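3. Puesta a punto y mantenimiento de la célula

3.1. Configuración mecánica

La célula de manipulación del laboratorio de Britstead se compone de una mesa fija, un brazo con mano antropomórfica enguantada y una cámara situada a la altura de la cabeza, orientada hacia abajo. Durante los ensayos descritos en esta sección se empleó únicamente el brazo derecho. El izquierdo permaneció desmontado por razones ajenas al estudio y su ausencia no afecta a las tareas evaluadas, todas ellas de una sola mano.

El tablero es blanco y mate. La elección se hizo en una fase anterior del proyecto Aler, en la que un tablero pulido producía reflejos especulares que el segmentador confundía con contornos de objeto. El cambio de superficie eliminó la mayor parte de esos falsos contornos, aunque introdujo una dificultad menor: los objetos claros se separan mal del fondo, sobre todo en la zona posterior de la mesa, donde tablero y pared tienen una luminancia casi idéntica. Para las pruebas de verificación se utilizan por ello objetos de color saturado.

La base del brazo se atornilla a una placa de acero independiente del bastidor de la mesa. En el montaje original ambas estructuras compartían anclaje, y las aceleraciones del hombro se transmitían al tablero con amplitud suficiente para desplazar piezas ligeras. Tras la separación no se han vuelto a registrar desplazamientos de este tipo. El par de apriete de los pernos de la placa se comprueba cada 900 ciclos, coincidiendo con la revisión del guante.

3.2. Cableado de la muñeca

La avería más frecuente de la célula no se ha producido en los actuadores, sino en el cableado. El conector de la muñeca transporta alimentación y datos por un mismo cable, que trabaja a flexión en cada giro del antebrazo. En la primera campaña se registraron 3 interrupciones de comunicación atribuibles a este punto. En todos los casos la mano quedó en su última posición comandada, de modo que el fallo resultó difícil de distinguir de una espera normal del planificador.

El diagnóstico lo realizó Benjie Pascual mediante la comparación de las marcas de tiempo del bus con las del controlador del brazo. Las tramas perdidas se agrupaban en un intervalo estrecho del giro de muñeca, lo que permitió descartar una causa de software. Al abrir el conector se encontró desgaste en la malla de apantallamiento, sin rotura de conductores. Se sustituyó el cable completo por otro de mayor radio de curvatura admisible y se modificó su recorrido: ahora sale lateralmente de la muñeca y conserva una holgura libre antes de la primera brida.

La posición de esa primera brida es crítica. Si se coloca demasiado cerca del conector, la flexión se concentra en pocos centímetros; si se coloca demasiado lejos, el bucle libre puede rozar el tablero cuando el antebrazo desciende. Se fijó por ensayo, con el brazo en modo de guiado manual y recorriendo los límites articulares de la muñeca en ambos sentidos. La marca resultante se grabó en el soporte para que el montaje sea repetible después de cada sustitución.

3.3. Calibración mano-cámara y comprobación visual

La transformación entre la cámara y la base del brazo se estima con un patrón plano sujeto a la mano. El procedimiento es el habitual y no presenta particularidades. Sí las presenta la verificación posterior, que en esta célula se realiza sin patrón y con la mano en su configuración de trabajo. La razón es que el guante añade un espesor no modelado, variable de un dedo a otro, y que la posición efectiva del pulgar solo puede comprobarse con el guante puesto.

Para la verificación se dispone una escena mínima, con un recipiente y un objeto de agarre (Figura 1). La mano se lleva abierta junto al objeto, con los cuatro dedos juntos y extendidos hacia arriba, la palma vuelta hacia el recipiente y el pulgar extendido en horizontal. En esta postura el pulgar ofrece a la cámara un perfil largo y recto que facilita la medida de su orientación en la imagen.

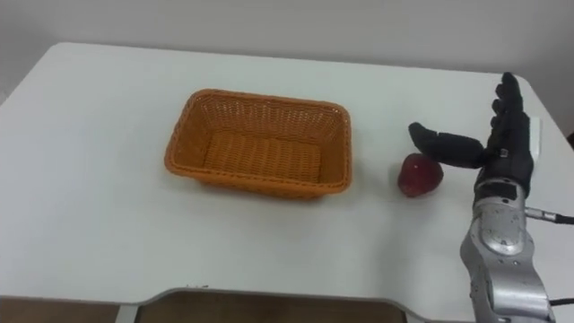

Figura 1. Disposición para la comprobación visual: cesta naranja vacía, fruto rojo y mano derecha abierta, con el pulgar sobre el fruto y ligeramente a su derecha.

El operador compara la orientación del pulgar proyectada desde el modelo cinemático con la observada. Si la diferencia supera la tolerancia, se repite primero el ajuste de cero del pulgar y solo después, en caso de persistir, la calibración completa. El orden importa. En los primeros meses se procedía al revés, y un error de origen articular quedaba absorbido por la transformación de la cámara, con lo que la célula superaba la verificación en el centro de la mesa y fallaba en los laterales.

El conjunto de verificación consta de 336 posturas, generadas fuera de línea y ejecutadas a velocidad reducida. No todas son informativas. Un análisis de sensibilidad realizado por Anong Limsakul mostró que un subconjunto de 171 posturas bastaba para detectar las desviaciones de cero inducidas artificialmente en cualquiera de las articulaciones de la mano. Este subconjunto se usa en las comprobaciones ordinarias; el completo se reserva para después de una intervención mecánica, como el cambio de un tendón o del propio guante.

3.4. Guante y superficie de contacto

El guante negro que recubre la mano cumple una doble función: protege las articulaciones del polvo y aumenta la fricción en las yemas. Es también el elemento que más condiciona la repetibilidad del agarre. Con el uso, el material cede en la zona de los nudillos y forma pliegues que, al flexionar los dedos, desplazan el recubrimiento hacia la punta. El efecto apenas se aprecia con la mano abierta y es mayor en los agarres de precisión con objetos pequeños y redondeados.

Se probaron dos métodos de sujeción. El primero, una cinta elástica en la base de los dedos, reducía el desplazamiento pero limitaba el recorrido de las falanges proximales y elevaba la corriente de los motores en el cierre. El segundo, una fijación en el contorno de la muñeca con el guante pretensado, no alteró la corriente de forma medible y fue el adoptado. El pretensado se controla con la mano abierta por completo; si se ajusta con los dedos semiflexionados, el pulgar queda con una resistencia residual que el controlador interpreta como contacto.

La limpieza se efectúa con un paño húmedo sin disolvente. El uso de alcohol, habitual en la célula equivalente de Grirthorpe, se abandonó en Britstead al observarse un endurecimiento de las yemas. No se dispone de ensayos comparativos entre ambas sedes y la diferencia podría deberse al lote del material.

3.5. Secuencia de arranque

La secuencia de arranque se modificó a partir de las incidencias anteriores. La alimentación del brazo se conecta antes que la de la mano, con una espera de hasta 3 segundos para que se estabilice la tensión en la muñeca. A continuación la mano ejecuta una apertura completa sin carga, durante la cual se registran las corrientes de los motores y se contrastan con la referencia tomada tras el último cambio de guante. Un exceso sostenido en el pulgar detiene la secuencia y solicita la revisión del pretensado.

Superada la apertura, el brazo se desplaza a la postura de reposo con el antebrazo cerca del borde derecho de la mesa, y la cámara captura una imagen de referencia del tablero. Esta imagen se compara con la de la sesión anterior para detectar cambios en la orientación de la cámara, cuyo soporte resultó sensible a los golpes durante las tareas de limpieza. La comparación emplea el contorno del tablero y su esquina redondeada - el rasgo más estable de los disponibles - y no requiere marcadores adicionales.

El supervisor de arranque, desarrollado sobre la biblioteca interna Sandhu, guarda el resultado de cada etapa en un registro único. Antes de su introducción, los datos del bus, del controlador y de la cámara se almacenaban por separado y con relojes no sincronizados, lo que obligó a descartar parte de los registros de la primera campaña. Los resultados de la sección siguiente proceden exclusivamente de sesiones posteriores a este cambio.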